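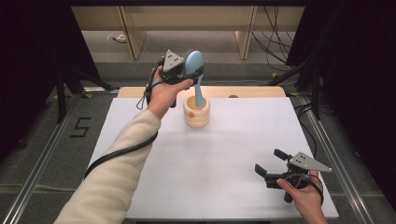 A light blue utensil and a cream-coloured cup on a white tabletop.

Call for participants: tableware and kitchen storage in small households

Skenwood is recruiting adults who live alone or with one other person for a study of how everyday tableware is stored, used and washed in small kitchens. The study is run from the Trondley site by the household products group, under Vimala Kotian. Results will be used to revise our guidance on drawer depth, shelf height and drainer size for flats with less than three metres of worktop.

Who can take part

You must be 18 or over and have lived at your present address for at least 3 months. Your kitchen must have a sink, a working hob and at least one drawer used for cutlery. It may be shared with one other adult, who does not need to take part but must agree to the home visit in writing.

We are particularly short of participants over 60, and of people who eat their main meal at home on five or more days a week. Left-handed participants are welcome and will be asked to say so on the form, as the layout of the drainer is one of the points under study.

You cannot take part if you work for a maker or seller of kitchen furniture, if you are planning to move or refit your kitchen before the end of the study, or if you took part in the earlier Nadar survey of cupboard fittings.

What is involved

The study has 2 parts.

Part one is a home visit lasting no more than ninety minutes. A member of the team will measure drawers, shelves and worktops and will list the cups, bowls, plates and cutlery kept in the kitchen. Please do not tidy, sort or throw anything away beforehand. Items kept in other rooms are recorded only if you use them weekly.

Part two is a written diary kept for fourteen days. Each evening you enter which items were used, where they were left afterwards and when they were washed. An entry takes five to ten minutes. Paper and online versions are available – you may change from one to the other once, at the end of the first week. Up to two missed days are accepted. If you miss more, the diary can be restarted by agreement with the team.

Payment

Participants receive £60 on completion of the home visit and a further £60 when the diary is returned. Payment is by bank transfer. If you withdraw after the visit you keep the first payment.

Your information

Names and addresses are held separately from measurements and diaries, and are deleted when the final payment has cleared. Interiors will not be photographed without separate consent. You may withdraw your data at any time until analysis begins in April. Questions about data handling should be addressed to Satish Lobo.

How to apply

Ask for a screening form at the Trondley reception desk or by post, marking the envelope "Small kitchens". The form runs to four sides and asks for a rough sketch plan of your kitchen, which need not be to scale. Completed forms are read by Kwan-ho Lu and Aravind Iyer, and all applicants receive a reply, including those who are not selected.

Home visits are made between 9.30 am and 6 pm, with later appointments on Thursday only. State on the form any steps, entry codes or parking limits at your building, and whether there are pets in the home.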